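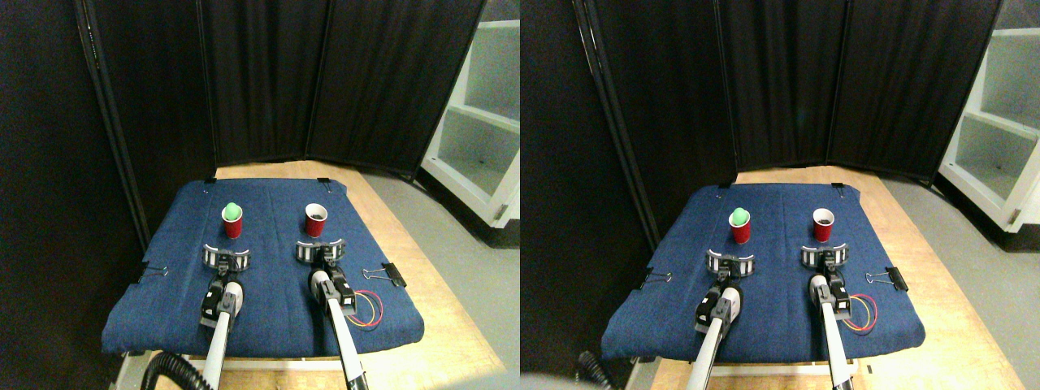 One comment under the October post said that a dog who ignores its name will ignore a whistle as well, and that I was measuring the wrong end of the problem. The commenter suggested I leave the sound level meter at home and carry better treats.

I have no argument with the treats. The October post was about training a recall, and this one is about whether the signal reaches the dog in the first place. I treated the two as one question last time and the comment was a fair response to that.

April 2, 2025

The dog is a six-year-old kelpie cross with normal hearing as far as the vet can tell. The location is the off-leash oval at Dastusville, which is flat, mown short, and bordered by a two-lane road on the northern side. Wind was light on both mornings. I used a Loretti handheld meter on A-weighting, slow response, mounted on a light stand at the dog's ear height.

Three signals were compared: my voice calling the dog's name, a pealess plastic whistle, and an adjustable metal whistle from Fova. The adjustable one has a threaded plunger and a lock nut. I set it by spectrum analyser on the kitchen bench, first at 4000 Hz and then at 8 kHz, and marked both positions on the thread with a paint pen.

My voice is the poorest performer at distance. Most of its energy sits below 1000 Hz, which is also where the road noise sits. Next to the goalposts at the northern end I couldn't separate the call from passing utes on the meter at all. The dog did somewhat better than the meter, which is to be expected – a dog can pick a familiar pattern out of noise and a broadband level reading can't.

The plastic whistle was loud and inconsistent. I blow it harder when I am annoyed, and both the pitch and the level move with it. The Fova was steadier on level. At the far cricket pitch the 4000 Hz setting still read 70 dB, clear of the background. At the 8 kHz setting the reading was lower, although A-weighting takes a little off up there and the weighting is modelled on human ears anyway. Published audiograms for dogs vary with the method used, but several put the region of best sensitivity near that upper setting. High frequencies also lose more energy to the air over distance, so what is gained at the ear is partly given back along the way.
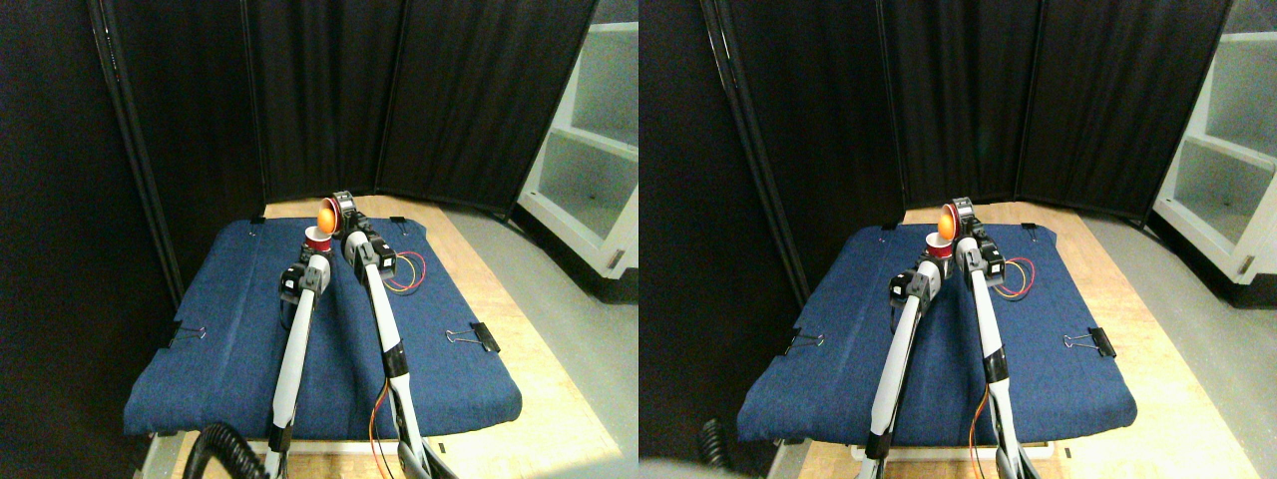
Indoor conditioning of the whistle is where I made most of my mistakes. I started in the laundry, which is tiled on three sides, and the reflections were strong enough that the dog turned to the wrong wall before turning to me. A room with some fabric in it is a better place to begin. A tall black folding screen with fabric panels, set in a shallow corner behind a table like the one above, would take a bit of the edge off the top end, and the padded surface would stop bowls and treat tins from clattering during the session. Thin fabric does very little at low frequencies, so it won't help with a voice call. I ended up in the spare room with a doona over the wardrobe door and used a soft, short blast, well under full level. A full blast in a small room is unpleasant for a person and presumably worse for a dog.

The schedule was one blast, one piece of chicken, repeated in short sets. No command and no name. After a fortnight I moved to the hallway, then the backyard, then the oval on a long line. I logged response latency in Mạch, a free timing project written for agility clubs. It exports plain CSV and has an irritating habit of rounding to the nearest tenth.

Latency on the oval was shortest with the Fova at 4000 Hz. The 8 kHz setting came second by a margin smaller than my reaction time on the button, so I would not read anything into the order of those two. Voice was last, with the widest spread – several calls got no response and were logged as blanks, not as long times.

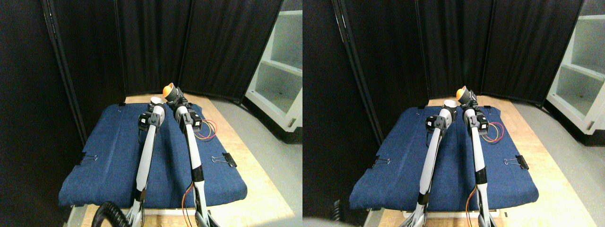
Small, round and orange, held over the blue mat.

A few limits on all of the above. It is one dog. I knew which signal was coming and may have stood differently for each. The dog had more paired repetitions with the metal whistle than with the plastic one, which on its own could account for the gap between them. The meter was last calibrated over a year ago.

For now I have locked the plunger at the lower mark and put the plastic whistle in the glovebox as a spare. The next job is to repeat the far-pitch readings in a proper crosswind, with the stand weighted down.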